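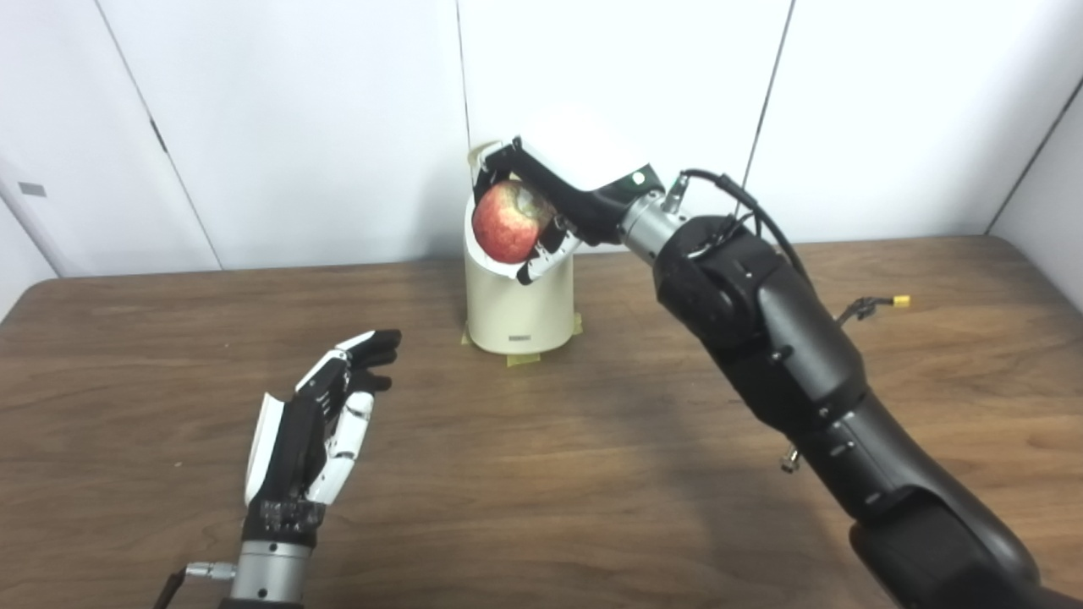 **¿Qué es el retrato de Preltham?** Es una modalidad de fotografía de grupo en la que todos los retratados miran a un punto fijo situado a la izquierda del objetivo, nunca a la cámara.

## Retrato de Preltham

El *retrato de Preltham* toma su nombre de la ciudad donde el estudio Kasten lo ofreció por primera vez, un mes de febrero de escasa clientela. Según el folleto original, la mirada desviada confería «hondura moral» a las familias. También disimulaba los parpadeos, ventaja que el folleto omite.

### Técnica

El grupo se dispone en dos filas, con los más altos detrás y los más impacientes en los extremos. La luz principal entra por un lado, tamizada con una tela blanca, y un reflector suaviza las sombras del contrario. El manual de la casa prescribía 9 tomas por sesión. La última, hecha cuando los clientes ya se estaban levantando, solía ser la que compraban.

### Difusión

El estudio rival Erov, de Tavumholm, adoptó el método con una innovación discutida: desviar la mirada a la derecha. La polémica ocupó varios números de la prensa local y dividió a los aficionados en dos bandos que, vistos en un álbum, parecen no dirigirse la palabra.

### Conservación

El archivo municipal de Preltham guarda 2.000 negativos de Kasten, de los cuales 200 están catalogados. Los demás permanecen en cajas rotuladas «familias, varias».

### Véase también

- Fotografía de estudio
- Retrato de grupo
- Luz lateral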